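Wall text is too long, and I say that as someone who wrote it for a living

I went to see the big spring photography show at the Endton last week, the one everybody in my inbox has been telling me to see, and I spent more time reading than looking. I didn't mean to! I walked in, saw a lovely big print of a harbor at night across the room, headed straight for it, and got stopped by a panel. Four paragraphs. I read all of them, like a good student, and by the time I looked up at the harbor I already knew it was about "the porous border between labor and leisure," and I couldn't get that out of my head for long enough to see some boats.

There are 42 prints in that show. Every one has a label, and the labels run to 145 words if you're lucky. Do the math on that and you've got yourself a short story's worth of standing around with your neck bent (and a man behind you breathing, waiting for his turn).

I used to write these things. I did it for 3 years at a small place on Carnegie Street, and I know just how it happens. You start with a nice plain sentence about where the picture was made. Then the curator wants the artist's earlier series mentioned, then the lender wants a line, and then somebody reads it and says it feels a bit thin. It never gets shorter. I once handed in 44 words on a picture of a swimming pool and it came back as a full page.
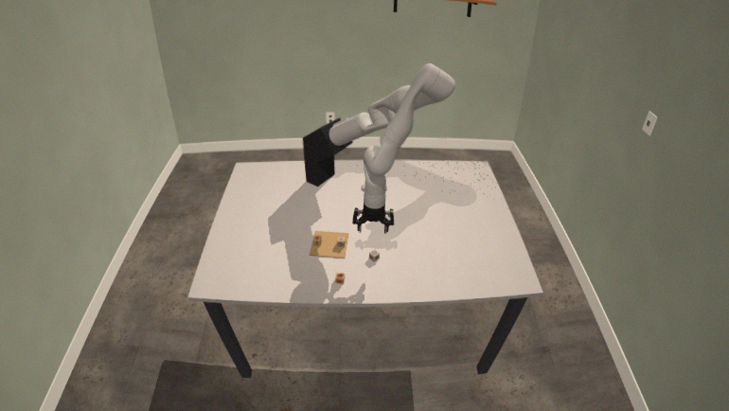
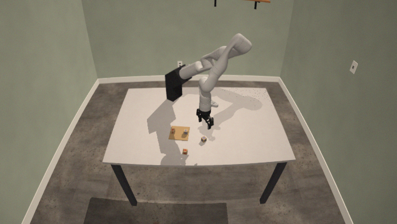

My favorite gallery at the moment is Pramberg, up over the tile shop, and it has the least to read of any place I know. You get a title, a year and a name. If you want more, there's a folder on a chair by the door, and you can take it around with you or leave it where it is. Plain rooms help too, I think. Give me muted green walls like the ones in these two renders, with no lettering on them, and I'll stay all afternoon. White walls always seem to be begging for a paragraph.

It was at Pramberg that I saw Lâm Lã's pictures of empty bus stations this January, and I still think about them when I'm doing the dishes. I had no idea what they were "about." I made up my own stuff. One of them had a single glove on a bench, and I stood there deciding whose it was for so long that my friend went off and got a coffee without me. Afterward I did open the folder, and there was a good interview in it, and it turned out I was wrong about nearly everything. Fine! I got to have both.

I know what the other side says, because I used to say it. People feel shut out by pictures with no help. Some do, sure, and my own mother is one of them — she likes to know what she's looking at and she likes to know before she looks. So print the folder. Record the audio tour, which I'll admit the Hisen does really well, with the artists talking in their own voices and a cough left in here and there. Just let me choose when to have it.

What bugs me most is the label that tells you how you feel. "The viewer is unsettled." Well, I wasn't, I was enjoying the color of the water. Now I'm standing there wondering if I've missed something, and I've stopped enjoying the water.

I'm going back to the Endton before it closes, and this time I'm leaving my reading glasses in the car. I want another go at that harbor.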